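Lights Down, Torch Up

Simulation round, bench two, practice save. 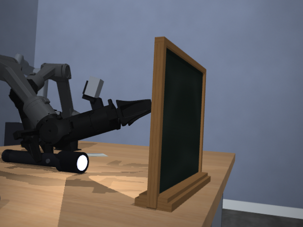
Anwara said that you couldn't call it robotics if there was nothing to trip over, and she said it loudly, from the doorway, with her coat still on. Real robots broke. Real robots had screws that rolled under radiators. What we had was a file.

"It's a file with two arms in it," Nusrat said. "Sit down."

She didn't sit. She came and stood behind us and breathed on the back of my neck — crisps, the vinegar kind — while I dragged the view round and the laptop fan howled.

Forty minutes to upload. The Clista Cup closed at six. Brendholm had put theirs in before lunch, we knew this because Brendholm put everything in before lunch and then posted about it.

The task was called Night School. Somebody at Clista must have been pleased with that. One arm takes the torch, lifts it, shines it at the chalkboard. Other arm keeps out of the way but stays over the table, you lose marks if you park it. Hold the light on the board for a count of five. Put the torch down again without dropping it. That was all. A toddler could do it. A toddler had not been asked.

"What's it scoring?" Anwara said.

"Seventy."

"Out of what?"

"Two hundred."

She took her coat off then.

The trouble was the lift. Grip was fine, grip had been fine since July, Lộc had spent half the summer on the grip and wouldn't let anyone touch it. The fingers came down on the barrel and closed and you thought yes, lovely, and then the arm went up and the torch swung like a gate. The head's the heavy end. Of course it is. So the beam went across the table, up the wall, off into nowhere, and by the time it came back the count had gone.

"Hold it nearer the head," said Anwara.

"We tried it nearer the head."

"And?"

"It pressed the button," Lộc said, not looking up. "It turned it off."

Nusrat laughed so much she had to go and stand in the corridor.

Thirty minutes. Mrs Debnath put her head in and said the building was locking at half six and was anybody eating properly. Nobody answered the second part. She left a packet of ginger biscuits on the printer.

I ran it again. Swing. Again. Swing, and this time the spare arm got in the road, elbow across elbow, both of them stuck there juddering with the score ticking down. I shut it before it hit zero. Didn't want to see zero.

"Slower," I said. "Just go up slower."

"Then we're over time."

"By how much?"

Lộc did the sum on his hand, in biro, he always did it on his hand. He was still writing when Anwara leaned over me and put her finger flat on the screen, a big greasy print right on the chalkboard.

"Why are you lifting it?"

"Because you have to lift it."

"Does it say how high?"

Silence. Nusrat came back in. I scrolled up through the rules, all the stuff about file names and naming your team, past the bit where 1,853 schools had signed up and wasn't that exciting, down to the task. Read it out. The torch shall be raised clear of the table. Raised clear. No number.

"A bit of daylight under it," Anwara said. "That's clear. My nan would call that clear."

"It's cheating," said Lộc.

"It's reading."

He looked at his hand with all the sums on it. Then he changed one line. I watched him do it, one line, he took out the big number and put in a tiny one and pressed save and then sat on his hands, actually sat on them.

Run.

Fingers down. Close. The torch came up by hardly anything and tipped, and where it tipped there was no room to swing, it just nodded, and the light slid along the table and up the wooden frame and on to the board. And stopped. Dark green, blank, nothing written on it, and it was the best thing I'd ever seen. Nusrat counted out loud. On four the other arm gave a little twitch and we all shouted at it. Five.

Down. It set the torch down so softly you couldnt tell when.

One hundred and something, I didn't read the rest, I was already on the upload page. Team name. We hadn't got a team name. We'd been going to vote.

"Put Daylight," Nusrat said.

"Put Nan," said Anwara.

Eleven minutes and the bar was crawling. It got to 75 per cent and sat there. Lộc ate a biscuit. He ate another. Mrs Debnath came back with her keys and didn't say anything, just stood there with us watching a blue line do nothing, and I thought about Brendholm, all at home by now with their tea, and I thought about the file names and whether I'd put the underscore.

Then it jumped. Recieved with thanks, it said, spelt like that, from Clista.

"Did you put the underscore?" said Lộc.

Anwara already had her coat on. She was asking Mrs Debnath if the club met next week, and whether you had to sign something, and was there a chair that didn't wobble.

I opened the sent folder and looked.

It was there.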